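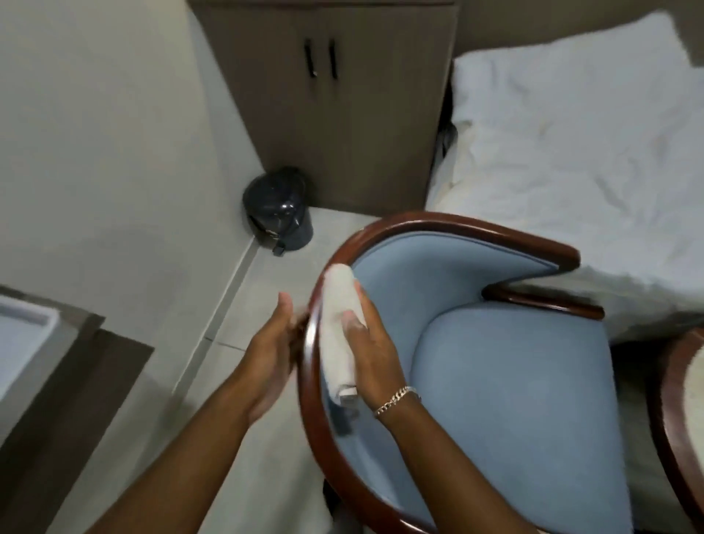 Notemby Skislow floor robot: a long review from a small guesthouse

Posted in: Cleaning kit, Robots

We let rooms, and the rooms have tiled floors, pale grey, with thin grout lines that show everything a guest has ever walked in on their shoes. I still do the dusting and wiping by hand. A tub chair with a curved wooden rail wants a folded cloth and one hand to hold it still, and no machine at our end of the market has offered to take that on. The floor was another matter. For the floor I bought a robot.

The Skislow is Notemby's cheaper model, a round thing that vacuums, drags a damp pad behind it and goes home to a dock. I paid £372 with a spare set of pads. It has now done 245 runs, according to the app, which keeps count whether you want it to or not. Here's how it has gone, with most of the space given to setting it up and looking after it. Those are the parts the box skips over with a drawing of a smiling house.

Setting up

Allow a morning. The leaflet says minutes and gives four steps, the third of which is "complete setup".

The dock wants a flat wall and a clear patch of floor to either side. I first put it in the corner by a cabinet, where it looked very smart, and the robot spent its evenings nudging the pedal bin along the skirting and reporting that it was lost. Moving the dock out to the landing fixed that. If you have a choice, pick a bare stretch of wall with a socket close by and tape the cable flat. The robot regards a loose cable as food.

Then comes the mapping run. Open every door you want it to know about, pick up anything with a strap or a fringe, and leave the furniture where it normally lives. I made the mistake of mapping with the chairs pushed out of the way to be helpful. It learned a lovely big empty room, and was astonished by the chairs every day for a week. I deleted the map, put everything back and let it try again.

Draw your no-go lines after the second map, when the walls have stopped wandering. I have one across the gap between the bed and the cabinet in the back room and another round a trailing curtain. The app lets you name rooms but only has seven names to pick from, so we now have a guest bedroom called Pantry.

The order of work

It took me far too long to settle this, so take it for nothing. Wipe first, robot last. Whatever comes off the chair rails and the tops of things ends up on the floor, and if the robot has already been round you'll be looking at it until tomorrow. Strip the bed before it starts too. One corner of a sheet hanging down and it will try to take the lot back to the dock.

I send it in at eleven, when the surfaces are done, and shut the door on it. A charge lasts up to 100 minutes on the quiet setting. The loud one drains it much faster and picks up, as far as I can tell, the same amount of fluff with more drama.

Looking after it

After every run: empty the dust box and take the pad off. The pad goes in the wash with the cloths. Leave it on the machine overnight and you will know about it by breakfast, as will the guests.

The water tank holds 200 ml, enough for two of our rooms with a bit over. Plain water only. I tried a capful of floor cleaner in the early days and spent an evening with a pin, clearing the little outlets underneath. The manual does say not to. It says so on a page after the warranty, in grey.

Once a week: turn it over on a towel and lift out the main brush. The yellow clips pull towards you, then up. Hair winds itself round both ends, under the caps, where you can't see it, so pull the caps off as well. I use a seam ripper. There's a small plastic tool in the box for this, shaped like a toothbrush that gave up.

While it's upside down, wipe the drop sensors along the front edge with a dry cloth. Dirty ones make it think the dark mat by the bathroom is a cliff, and it will sit in front of that mat reversing politely until the battery goes. Wipe the two metal charging strips too, and the matching ones on the dock.

Once a month: tap out the filter, and do it outdoors. Prise out the front wheel with a flat screwdriver and clear the axle. Ours squeaked all through December before I thought to look, and what came out of the socket could have been knitted into something.

The repair

The side brush motor gave up in the spring. The brush twitched, stopped, and the robot announced an error in a voice more cheerful than the news deserved. Notemby's helpline offered me a new robot at a small discount. I declined and bought a side brush module from Gumero, who sell spares for most of these machines and put proper photographs on their listings.

It's four screws for the bottom cover, two more for the module, and one flat connector that needs pulling straight out by the plug, never by the wires. Switch the machine off at the side first. Photograph the screws where they sit, as two are longer than the others and will mark the casing if they go back in the wrong holes. The cover is reluctant near the bumper and needs a thumb under it. I was done before the kettle had been round twice, and it has worked since.

Against the Sotelo

We had a Sotelo on loan from my sister before this. It was quieter, and its dock emptied the dust by itself with a noise like a lorry braking. It was also taller, and it wedged itself under the bed so firmly that I had to lift a corner of the frame to get it out. The Skislow goes under and comes back, usually with a sock.

Good

Gets right under the beds. Parts come out without a fight. Finds its dock from two rooms away. Grout lines noticeably better than with my mop, which may say more about my mopping.

Not so good

The app, and the app's room names. Corners still need a brush. The tank flap feels thin and I open it more gently than I'd like to have to. It can't be told to skip a room for one day without switching off the whole schedule, so if a guest asks for a late checkout you have to remember to turn everything back on afterwards. I have forgotten three times.

Verdict

Four out of five. I'd buy it again for tiles. I wouldn't for thick carpet, which it climbs on to and then seems to regret. Order the spare pads at the same time, and a spare filter from Gumero if Notemby's are still out of stock, as they were when I last looked.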